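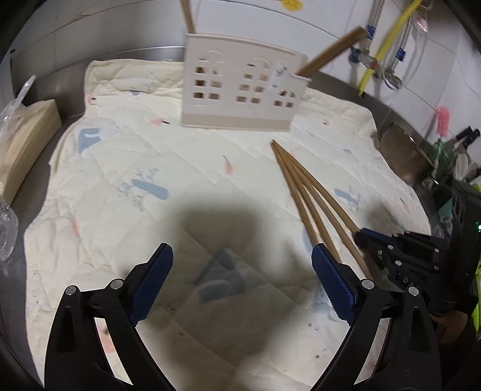

Chopstick task on a kitchen counter, seen from the camera of the left gripper. Two chopsticks are in the holder, three are on the mat.

Home | Guides | Tasks | Downloads | Contact
Print this page | E-mail this page

How to record the chopstick task with two hand-held grippers

By Choi, Narnero project, Stestadwood

In this guide I explain how we record the chopstick task for the Narnero data set. It is written for people who have already done the first Prellow training and know how to switch on the grippers, pair them and start a recording. If you have not done this training, please read the guide "First steps with Prellow" before you continue.

The task is simple to say. Chopsticks lie on a soft mat, and the two grippers must put them in an upright holder. For a learned policy it is one of the hardest tasks we have. A chopstick is thin, it rolls, and when it lies on a quilted fabric it sinks a little between the stitches. In our first round we recorded 600 demonstrations and the policy still failed often at the first grasp. After we looked at the recordings, we saw that the problem was mostly in how we recorded them. So we changed the method, and I describe the new one below.

What you need

- Two hand-held grippers with the blue textured pads, both charged
- One chopstick holder that stands by itself
- Chopsticks, wood or bamboo, not painted
- A mat, a towel or another soft cloth
- A counter or table where you can stand in front with both arms free

Please use the kitchen as you find it. We want the tissue box, the pot and the bottles to stay in view, and a bag that somebody left on the counter can stay also. In the first round many people cleaned the counter completely and the policy became confused when it saw a normal kitchen. Only take away things which can fall or break, and keep the gas valve closed during all the recording. Knives must be in their block or in a drawer.

Step 1. Lay the mat

Spread the mat so that it covers the place where you will work. It does not need to be perfectly flat. Small wrinkles are good for us. A mat with a pattern is welcome too, but check one thing: the chopsticks should be easy to see on it with your own eyes. Light wood on a cream mat is already difficult, and light wood on a light brown mat we do not accept.

Step 2. Place the holder

Put the holder toward the back of the mat, with its front side facing you. If it has a thick border of the mat under one side, it will lean, so move it until it stands straight. Push it softly with one finger. If it falls, choose a flatter place.

Leave enough space behind the holder. The long end of a chopstick often leans toward the wall after you let it go, and it should not touch any hose or pipe.

Step 3. Drop the chopsticks

Hold the chopsticks together a little above the mat and let them go. Do not arrange them after that. In the first round we placed them in parallel lines, and the policy learned only parallel lines. When they fall freely, the tips often come together and the other ends spread like a fan. These cases are the most useful ones.

You may start with some chopsticks already in the holder. We ask for a mix: in each block of 8 recordings, at least 2 should begin with a holder that is not empty. The policy must learn to put a chopstick next to another one without pushing the first one out.

Step 4. Check the light

Look at the live view of each gripper before you begin. The grippers make a shadow on the mat, and when the lamp is directly above you, the shadow falls exactly between the fingers. A soft shadow is fine. If it is so dark that you cannot see the chopstick inside it, move half a step to the side or turn on another lamp. Steel counters also reflect the light in long streaks. We keep these recordings, so you do not need to cover the steel.

Step 5. Pick up one chopstick

Open both grippers and hold them above the mat until the start tone is finished.

With the first gripper, press lightly on one chopstick near its lower end. The purpose is only to stop it from rolling. With the second gripper, close the pads on the same chopstick, a little higher. Wait one breath. Then open the first gripper and lift with the second.

Please do not scratch the mat with the finger tips to get under the wood. It works for a person, and we did it many times ourselves, but the policy copies the movement and then pulls the whole mat. Lower the open fingers straight down, with one pad on each side of the chopstick, and close slowly.

If three chopsticks cross at one point, begin with the one on top. If you cannot see which is on top, take the one at the outside of the fan.

Step 6. Put it in the holder

Turn your wrist until the chopstick is almost vertical before you come near the holder. Turning above the holder is the most common reason why it falls over. Bring the tip over the opening, go down, and open the pads only when the tip has touched the bottom. It is no problem if the chopstick leans strongly to one side after you release it. Do not correct it.

Use the free gripper to steady the holder only when it is moving. If you always steady it, the policy will not learn to do the task gently.

Step 7. End and mark the recording

Bring both grippers back above the mat, open them and press stop. Then mark the recording in Prellow:

Good: all chopsticks are in the holder.
Part: one or more are left on the mat, nothing fell to the floor.
Failed: the holder fell, or a chopstick left the counter.

Failed recordings are not lost. We use them to train the part that detects errors, so please mark them correctly and do not delete them.

What changed with this method

We trained the same policy again with the same number of demonstrations, recorded in the new way. On the test counter in Stestadwood, out of 22 trials with the old data, the first grasp worked in 8. With the new data we do not have the full test yet, and I will add the table when all trials are finished. From watching the first ones, my impression is that the robot waits better before it lifts. It still has difficulty when a chopstick lies exactly along a line of stitching.

Common problems

The live view is mostly black. The gripper is too low. Lift it until you see both pads and some mat between them.

The two recordings do not start at the same time. Pair the grippers again, and keep them next to each other while you do it.

The pads slip on the wood. Wipe them with a damp cloth and let them dry. Do not use oil or soap.

The other gripper hides the chopstick. This is allowed for a short moment. If it hides it during the complete grasp, come in from a more sideways direction.

Next guide: Folding a small towel
Back to Tasks

Print this page | E-mail this page

We use cookies to remember your language and your login. By continuing to use these pages you accept this. Cookie settings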